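Vustesico starts collecting simulated grasping examples for kitchen robots

Vustesico has begun a new round of data gathering for its robot learning system, the company informed on 20th July. The work is done fully in simulation and concerns the handling of fruit and vegetables on a table.

The project has the name Gallutard. Its purpose is to build a set of examples from which a robot arm can learn to take one item from among others and bring it to a requested place. Operators guide the arm through each task by hand controller, and the program Gristell records the movements of the arm together with the view from the wrist.

The plan foresees 600 recorded examples in this first round. They are divided over six tasks, and every task has the same number of recordings. Until now 37 examples were accepted. Others were sent back to the operators, mostly for the reason that the arm stopped for too long before closing the fingers, or that the item was released too early.

Long vegetables are a separate subject in the plan. A cucumber can be taken near the end or in the middle, and the two ways of holding it ask for different movements afterwards. The operators are asked to record both, with other items standing near the one to be taken.

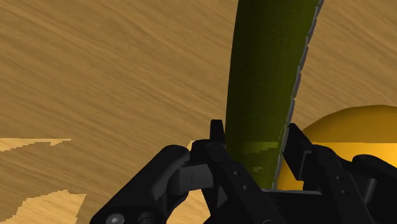

Tài Ninh would like to see more failed attempts kept in the set. In his opinion a system which has only seen good grasps does not know what to do when an item begins to turn between the fingers, and the rejected recordings could be marked and stored separately instead of being deleted. He added that the cost of storage is small compared with the hours of the operators.

Vustesico replied that it is considering this proposal, but that the first version of the set will contain successful examples only. The rejected recordings are kept until the end of the round, and after that a decision will be made.

The company chose simulation because the table can be put back to its start position in a moment, and the position of every item is known exactly. The weak side is also known to the team. Surfaces in the program are simpler than in a real kitchen, and a vegetable does not bend or get bruised when it is pressed. For this reason the color of the table and the direction of the light will be varied in the later recordings, so that the system does not depend on one appearance.

Each example receives a short written instruction in English. The instructions are written by a different person than the one who guided the arm, and they must use everyday words. One example can have more than one instruction, if the meaning stays the same.

When the round is completed, the set will go to Azimi, where the learning system is trained. The first tests will be made in the same simulated kitchen, with items in positions which were not used during the recording. Tests with a real arm are foreseen after that, but Vustesico did not give a date for them.

Operators who want to join the next round can register with the Gallutard team until the end of July. Experience with robots is not required. A training session is given before the first recording, and the controller is provided by the company.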